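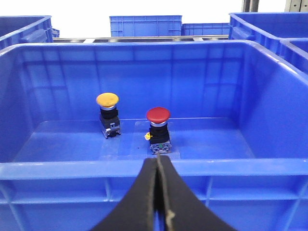 The owner of Akitz, a two-room shop that sells used electrical parts to small factories, does not believe in "refurbished." He has the word on his own sign and says he regrets it.

"It means whatever the seller wants," he says. "Somebody wiped it with a rag. That's refurbished."

I had come to ask about the boom in secondhand parts, which the trade press has been cheering since April. The story goes that buyers save a fortune and less gets thrown away. He gave me a look when I repeated this.

"Save on what? A guy saves 50 bucks on a switch and then he has a line down all Friday. Go ask him what he saved."

He isn't against used parts – he could hardly be, with 3,000 of them on his shelves. His complaint is with how they are sold now. Stollberg, the online marketplace most of his customers check first, gives each listing a grade from A to D. I asked who does the grading.

"The seller. Who else?"

And there are no checks?

"There's a form."

He once bought a lot of 500 relays there, all marked A. By his telling, he sent more than half of them straight to scrap. He got a refund, less shipping, after a long run of emails he still has and offered to print for me. I have only his side of it, and he does sell against these people, so take it with some salt.

Sombatkul, a rival across town, tests everything and charges for it. He calls their prices "a joke," then admits he sends customers there when the part has to do with safety. "For that, buy new. Or pay them. Don't come to me."

That seemed an odd thing for a shop owner to say, and I asked if it cost him business.

"Sure it does."

Would he ever pay for testing gear himself? He priced a used bench from Oso last year at 2,000 dollars. It was listed as refurbished. He didn't buy it.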